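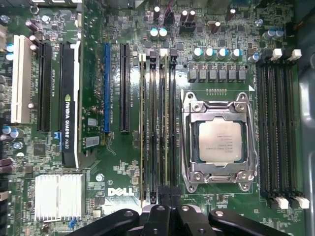

Gripper comparison on the desktop teardown cell: where we are in June

Since the spring we have one arm in the Hurnon workshop which does only one job: it takes memory modules out of old desktop computers, and puts them back in. Putting back is the harder half. For the last weeks we compared two gripper heads on this job, and several readers asked for the results before the summer break, so I write them down now, although the last series is not finished.

The board we use for practice is a Dell, still in its case, with a bank of four memory slots on each side of the processor. We leave the Quadro K620 card in its slot during all runs. A customer machine will also have a card there, and it is better to learn early how much room the arm really has.

The first head is the parallel one from Skedano, with flat steel fingers. It is strong and it repeats well. Its weak point is the width of the body. When two modules stand in the same bank, the outer side of the finger can touch the neighbor before the grip is closed. Torquil Lennox made narrower fingertips for it, and with these the contact became rare, but the tips bend a little when we press a module down into the slot. You can hear the latch close on one end and not on the other.

The second head is our own design, which we call Laing after the street of the old workshop. It has paired fingers in the center and it comes to the module from one side. It needs less space, and the wrist camera can look past it to the latches. In exchange it is slower, and the operator must teach the approach angle again after each change of the case height.

Both heads were tested in 165 cycles on the practice board, one cycle being a removal and an insertion. Skedano failed 14 times, Laing nine times. Most failures of Skedano were half-closed latches. With Laing we had mostly missed grips, which are less serious, as the arm goes back up and tries again.

The camera needs its own paragraph. In the first days we had much trouble with reflections from the processor cover and the socket frame. Dénes Mészáros changed the lamp to a softer one and moved it to the side, and we fixed the exposure by hand. After that the latch detection worked on almost every cycle. The white latches are easy to find. The black ones are still a problem against the black slots, and we have now a separate threshold for them.

On the controller there is less to say. We stayed with the old one and only lowered the force limit for insertion in small steps. If you do the same at your site, please write down the value before every change. We did not do it on the first afternoon and we lost the good setting.

What comes next: a longer run of 1,000 cycles with the Laing head, on a second board, so that slot wear does not spoil the numbers. Keith Marsden is preparing the fixture in Privville and he looks for more scrap desktops of the same size. If you have some in storage, with or without memory, please contact him. Drawings of the narrow fingertips can be had from Torquil, who asks that you tell him which material you will print them in.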